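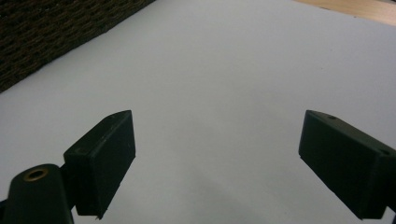 Keeping Baskets and Boxes Clean in a Small Home

I keep many small things in woven baskets: napkins, onions, keys, letters. After one winter they are full of dust, and the dust sits deep between the strips where a cloth can not reach. Every March I clean all of them, and again before the heating season.

First take everything out and shake the basket outside, upside down. Then use a dry paint brush, 60 mm wide, and go along the weave, not across it. For the corners an old toothbrush is better.

If there are sticky spots, mix a little dish soap in warm water and wipe with a cloth that is well squeezed out. Do not put natural wicker in the bathtub - it can swell and lose its shape. Plastic weave is easier and you can rinse it under the shower.

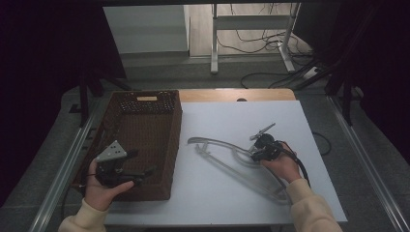
Let the basket dry in the shade with air on all sides. I put mine on two wooden spoons on the balcony and turn it after lunch. Near a radiator it becomes brittle, and then the small ends break and catch on sweaters.

A loose end can be pushed back with a blunt needle and one drop of wood glue. Hold it with a clothespin overnight.

For onions and potatoes I line the bottom with brown paper and change it when it looks dirty. Do not wash the lining to use it again, it only falls apart.

Written in Bisville, 14th October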